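Search this site Enter keywords Go

Grornmont Revises Surface Care Specification for Ciron Tabletops

New document replaces three earlier care sheets and sets one cleaning schedule for light-colored finishes

RIVADENEIRA, December 2018 - Grornmont, a maker of work surfaces for offices, schools and shared workshops, has issued a revised care and maintenance specification for its Ciron line of tabletops. The specification applies to all Ciron tops now in production and to tops shipped under the earlier Lusura name, which used the same finish.

The revision sets limits on the strength of cleaning products, gives a fixed order of steps for removing common stains, and changes the wording of the finish warranty so that it refers to a single document. Customers previously had to consult separate care sheets for office, classroom and workshop use. In several places those sheets gave different instructions for the same product.

"The finish is the same in all three settings, so the instructions should be the same," said Dilani Dewan, head of product standards at Grornmont. "A customer who bought tops for a classroom and an office was holding two sheets with two different dilution rates. We have removed that conflict."

Basis for the changes

Grornmont reviewed 986 service requests on light-colored Ciron and Lusura tops. Of these, 122 concerned dull patches or a change in gloss. The company's service staff inspected samples from those orders and traced most of the dull patches to two causes: abrasive pads used on dried adhesive, and undiluted degreaser left standing on the surface.

The remaining requests covered edge damage, loose fasteners, delivery marks and questions about replacement parts. They are outside the scope of the new specification and continue to be handled under the general service terms.

Following the review, the company ran a series of wipe tests on sample panels. Each panel was cleaned with a damp cloth and a mild detergent, and gloss was read before and after with a handheld meter. Separate panels were cleaned with abrasive pads, powdered cleanser and solvent wipes. The readings are listed in the second appendix of the specification.

Main provisions

Routine cleaning is to be done with a soft cloth, clean water and a neutral detergent. The surface is then wiped a second time with water only and dried. Detergent left to dry on the finish forms a thin film that holds dust and can be mistaken for wear.

Dried adhesive, including tape residue, is to be softened with a warm damp cloth for 2 minutes and lifted with a plastic scraper held flat. Metal blades are excluded. If residue remains, the step is repeated before any other product is used.

Ink and marker stains may be treated with rubbing alcohol on a cloth. The alcohol must not be poured on the top, and the area is to be rinsed at once. The specification notes that some permanent inks leave a faint tint on light finishes after treatment, and that this tint is not covered by the warranty.

Heat exposure is limited to 55 degrees Celsius at the surface. Pads or trivets are required under soldering equipment, glue guns, kettles and similar items. This limit replaces the phrase "avoid hot objects" in the earlier care sheets.

Powdered cleansers, scouring pads, furniture polish and wax are not permitted. Polish and wax do not damage the finish directly but build up unevenly, and removing them usually calls for a stronger product than the specification allows.

Clamped and bolted equipment

A new section covers tops that carry fixed or clamped equipment. Clamps must have a flat pad between the jaw and the finish, and the pad must be wider than the jaw on every side. Where equipment is bolted through the top, the hole is to be sealed on both faces before the fastener is fitted. Unsealed holes let cleaning water into the core, where it can cause swelling that shows later as a raised ring.

Owners are asked to check clamp pads at each scheduled cleaning and to replace any pad that has hardened. Grit trapped under a pad will mark the finish in the same way as an abrasive cleaner.

"Most of the questions we get from workshops are about what happens around a clamp," said Iara Barrientos, technical service manager. "The written guidance on that was one line long. It is now a page and a half, with drawings."
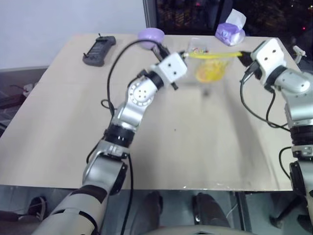

A smooth light beige tabletop.

Cleaning schedule

The specification sets daily, weekly and twice-yearly tasks. Daily cleaning consists of a dry or slightly damp wipe. Weekly cleaning adds the detergent wash and rinse. The twice-yearly check covers edges, sealed holes, clamp pads and the underside fasteners, and is to be noted on the record form supplied with each order.

Sites with heavy use, such as craft rooms and repair benches, may need the detergent wash more often. There is no upper limit on how often it may be done, provided the rinse is not skipped.

Warranty wording

The length and general terms of the Ciron finish warranty are unchanged. The exclusions now refer to the specification by section number. Claims for gloss change will be assessed against the cleaning record where one has been kept. The lack of a record does not void a claim - it does mean that an inspection visit may be required before a decision is made.

Owners of Lusura tops remain covered for the balance of their original term. They may follow either the original care sheet or the new specification until the end of May, after which only the new specification applies.

Availability

The specification is supplied free of charge as a printed booklet and as a download. Printed copies will be packed with all Ciron orders leaving the Rivadeneira plant. Existing customers can request copies through their dealer or from the Grornmont service desk, quoting the order number on the underside label.

A wall chart with the stain removal steps is in preparation.

About Grornmont

Grornmont designs and manufactures tabletops, benches and storage units for commercial and educational use. Its products are sold through dealers and by direct contract.

Media contact: Iara Barrientos, Technical Service, Grornmont

Comments (4)

benchtop_marty
Does the alcohol step apply to the dark finishes too? The sheet I have only talks about light ones.

Grornmont Service Desk
The method is the same for dark finishes. Please test on the underside of the overhang first and rinse straight away.

P. in facilities
We have Lusura tops in four rooms and the label has come off most of them. What do we quote if there's no order number?

Carol H.
Wish I'd had the part about wax before we did the whole art room with it. Any advice on getting it off without wrecking the shine?

This website uses cookies to remember your settings and measure visits. By continuing to browse you agree to our use of cookies. Accept Manage settings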